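Chapter 4
Writing Rules a Robot Can Be Tested Against

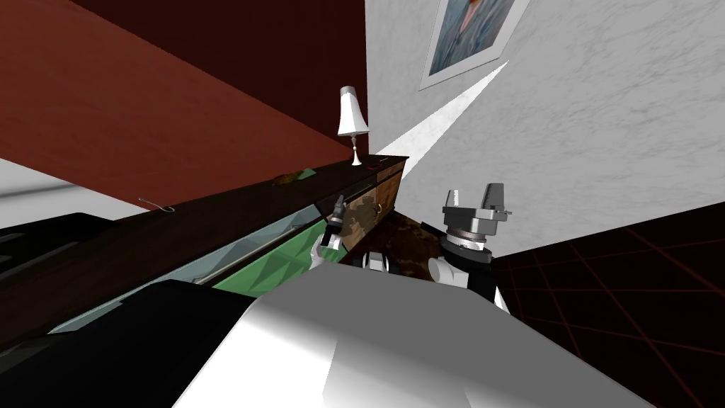
Most people who come to this subject expect the rules to be the dull part. I hope to change your mind by the end of the chapter, as I think a well-written rule is one of the most satisfying things in robotics! It takes a worry that everybody shares ("what if the arm swings into something?") and turns it into a sentence that two strangers can check and agree on. Getting from the worry to the sentence is hard work, and it is the work you will be doing in the next four sections.

Chapter 3 ended with the hazard list for the Brukidum household trials. You will remember that the list was long and that many of its entries overlapped. "Arm strikes furniture" and "gripper reaches past counter edge" were written down by different teams on different days, and both are really about the same thing: how much clear space a moving arm needs, and who decides. We will start there. Keep your copy of the list handy, as the exercises refer to it by line.

A rule needs at least 2 parts before it can be tested. The first is a limit, stated with a unit. The second is a condition that says when the limit applies. "The arm shall move slowly near people" has neither. Compare the wording in the Grotatgate house code, which sets one speed for a person within reach and another for a person in the same room, and then (this is the lovely bit) says what the robot must assume when it can't tell which case it is in. It must assume the stricter one. Students often skip that clause on a first reading, so go back and read it twice.

The Zadeck guide takes a different road. Its authors ran around 2000 simulated trials in furnished rooms before they wrote a word, and they let the failures suggest the headings. Simulation is a fine place to try out a draft rule, and you can break as many lamps as you like. It has its limits too. A rule that passes in a simulated room has been tested against that room's floor, that room's lighting and the friction values somebody typed in. Section 4.3 covers what has to be repeated on hardware, and how to record it.

Terms used in this chapter

Clearance: the shortest distance between any part of the robot and any object it isn't meant to touch.
Reach envelope: all the points the gripper can get to with the base held still.
Safe state: the condition the robot goes to when a limit is broken. Stopping is one choice, and for a robot holding a full glass it may be a poor one.

4.1 From worry to wording

Take the first entry on the Brukidum list and read it aloud. Now ask what you would measure, where you would measure it from, and what reading would count as a failure. The Sârbu worksheet at the back of the book has a column for each of these answers. Fill in all three before you write any rule text, even if the answers look obvious.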